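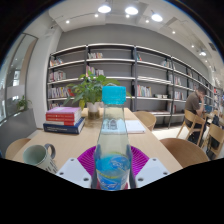
Figure 2. Wrist view from the hand-held gripper with a partly filled bottle between the fingers, reading room site.

4.2 Comparing the hand-held grippers

We collected the same bottle task with two hand-held grippers, the Skustitz and the Wada, and kept the camera and lens the same on both. The Skustitz has plain solid fingers. The Wada has the perforated white fingers shown in Figure 2, and it quickly became our favorite to work with. Each gripper was used for 1,618 demonstrations, split evenly between two operators. After removing runs with lost tracking we kept 1,600 per gripper for training.

Clear bottles are a hard case, and a very interesting one. The walls and the liquid let the background through, so much of what the policy can use comes from the cap and the label. In Figure 2 both are in full view between the fingers, and the wide lens still takes in the table, the shelves and the ceiling lights. We were delighted by how much room context survives at this distance! The price is strong bending toward the edges, where straight shelving turns into a curve. We trained on the raw images and left this distortion in.

The policies were run on the Ineo arm at the Cultcombe lab with the matching finger set mounted. The Wada fingers did better on bottles placed upright, and the gap grew when the bottle started close to a mug or a plant pot. With bottles lying on their side the two sets were close, and we would not pick a winner from 8 trials per pose. Penner also found the Wada less tiring over a long session, while Sugiyama preferred the stiffer trigger of the Skustitz. Operator effects are treated separately in Section 4.4.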